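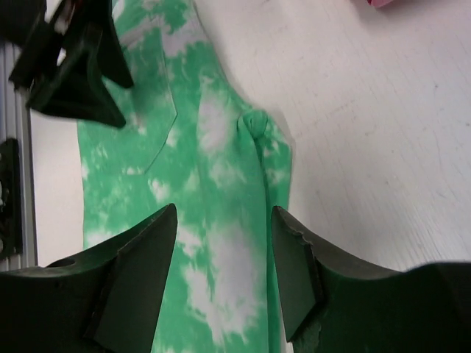

Figure 3. Wrist camera view of the tie-dyed garment, with a bunched fold in the cloth and a worn pad on the right finger.

4 min read

4.2 Grasp loss during folding

Of 423 folding trials at the Perkbridge site, 40 ended in a lost grasp. In most of these the gripper closed on the cloth and reported a hold, but the fabric slid out during the lift. The controller did not notice - it checks finger position only - and carried on with the fold.

We traced the fault to the finger pads. Chipping along the pad edge (Figure 3) reduces the contact area, and thin cotton slips first. New pads were fitted after trial 316. We also added a motor current check to the Jundano controller, which now stops both arms when the load drops.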